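发件人：物资与后勤协调处
收件人：各楼层联络员邮件列表
主题：回复：关于公用双层台面、黑色托盘及编织衣物存放办法的意见
日期：2026年3月23日

各位联络员：

Eduard Matoušek 先生日前就公用双层台面的使用及个人衣物的存放提出若干意见，协调处已逐项研究。为便于各楼层对照，现将来信有关段落引录于前，答复列于其后。来信中与预算有关的一段已另行转交，不在本邮件讨论范围之内。

> Eduard Matoušek 写道：
>
> 各位同事：
>
> 自去年九月 Brovcombe 楼启用新的存放办法以来，本人负责二层公用区域的日常整理，现将所见情况报告如下，请协调处酌定。
>
> 一、黄色双层长台的上层目前用于摆放黑色托盘。现行办法只规定“托盘置于上层”，没有规定朝向和间距。各班次习惯不同，有的顺着台面纵深放，有的斜放，交接时常须重新摆正。建议对朝向作统一规定，或者明确写明不作规定，以免各班次互相更改。
>
> 二、下层搁板用于放置小型配件。该层较上层靠后，站立时不易看全，取放需要俯身。建议凡放在下层的物件一律排成单行，不得叠放。
>
> 三、厚编织衣物（毛衣、开衫之类）应归入何处，办法中未作说明。此类衣物体积较大，折叠后仍占去相当面积，若与托盘同置一台，双方都不方便。Pluster 楼的做法是另设衣物篮，Wiltville 楼则要求使用者随身带走。两种做法各有理由，本楼应采用哪一种，请予明确。
>
> 四、台面清洁用品的领取手续过于繁琐。领一块擦布需填写两张单据，建议合并。
>
> 以上意见供参考。
>
> Eduard Matoušek

现答复如下。

关于第一项。协调处同意对托盘的摆放作出规定，但不拟规定得过细。自本通知发布之日起，托盘在上层台面的朝向由当班人员自行决定，接班人员不必为求整齐而重新摆放，唯须遵守两点：托盘不得伸出台面前沿；不得压在两块面板的接缝上。后一点系 Camenzind 楼联络员此前提出，理由是接缝处容易积灰，压住以后不便擦拭，协调处认为可以采纳。托盘之间应留出伸手的余地，具体距离不作规定。

关于第二项，建议予以采纳。下层搁板上的小型配件一律单行排列，同类相邻，不同形状的不得混杂。圆形件与方形件分段放置即可，不需另加标签。俯身取放不便的问题，协调处曾考虑将下层搁板前移，经测算须改动支架，本年度暂不安排。

黄色双层长台及黑色编织衣物： 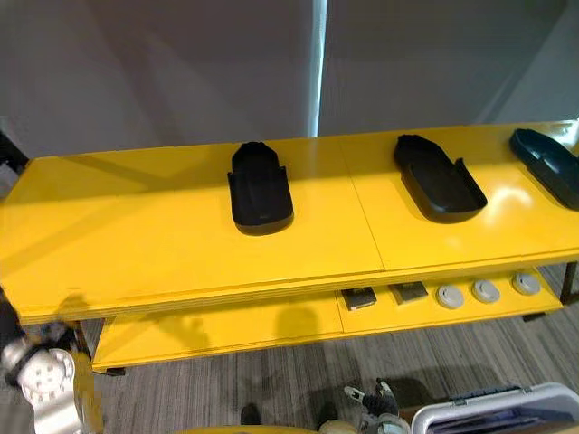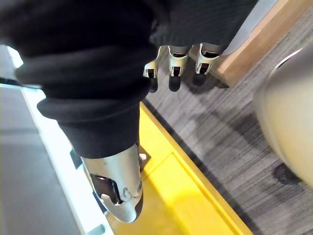 关于第三项。此项在各楼层之间分歧最大，协调处共收到九份书面意见，主张设篮者与主张自行带走者人数相近。经综合考虑，决定如下：

（一）厚编织衣物不得长期存放于公用台面的上层或下层。临时放置以当班时间为限，下班时应由本人取走。

（二）各楼层可自行设置衣物篮一只，置于靠墙处，不得占用通道。衣物入篮前应折叠，罗纹袖口和下摆向内收，以免与他人衣物相互勾连。深色衣物与浅色衣物是否分放，由各楼层自定。

（三）遗留衣物由联络员登记后保管，保管期满七十天无人认领的，按遗失物品办法处理。登记时请写明颜色、厚薄以及有无罗纹边，不要只写“毛衣一件”。上一年度的登记簿共有488条记录，其中相当一部分只有“黑色衣服”四字，认领时无从核对，给各方都添了不少麻烦。

（四）折叠方式不作统一要求。Pluster 楼附来的折叠说明已收悉，写得很详尽，有兴趣的楼层可直接向该楼索取。袖子先折还是后折，协调处不持立场。

需要补充说明的是，公用台面的黄色面板表面光亮，灰尘和指印都较明显。请各楼层使用微湿的软布顺着板面方向擦拭，再以干布收水，不得使用带磨砂面的海绵。前沿为多层结构，边缘条纹之间如有污迹，用软毛刷轻刷即可，切勿以刀片刮除。黑色塑料托盘可用清水冲洗，内底与四周矮壁相接处容易藏灰，应一并清理，晾干后再放回台面。

关于第四项，单据合并已获同意。今后领取擦布、软毛刷等低值用品只填写一张领用单，由联络员签字即可，不再报协调处备案。旧式单据尚有存量，用完为止，用时将第二联划去。

另有两件事一并告知：

其一，Wiltville 楼来函询问，已自行购置的衣物篮能否报销。凡在本通知发布前购置并保留收据的，可以报销，每楼层以一只为限。带盖的与不带盖的均可，但请勿选用底部有轮的款式。

其二，Camenzind 楼的双层长台上层面板近来略有松动，协调处已安排检修。检修期间，该楼托盘可暂存于 Brovcombe 楼二层，由 Eduard Matoušek 先生代为接收。送来前请清点数目并附清单，取回时凭清单核对。存放期间两楼托盘请分开摆放，Camenzind 楼的托盘底部应贴纸条注明楼名。

各楼层如对上述规定另有意见，请直接回复本列表，并在主题行保留原有文字，以便归档。只涉及个别楼层的事项，请单独致信协调处，不必抄送全体。回复时请删去与所议事项无关的引文，近来个别邮件层层引用，正文反而难以查找。

请各联络员将本邮件张贴于楼层公告栏，并转告未加入列表的人员。

此致
敬礼

物资与后勤协调处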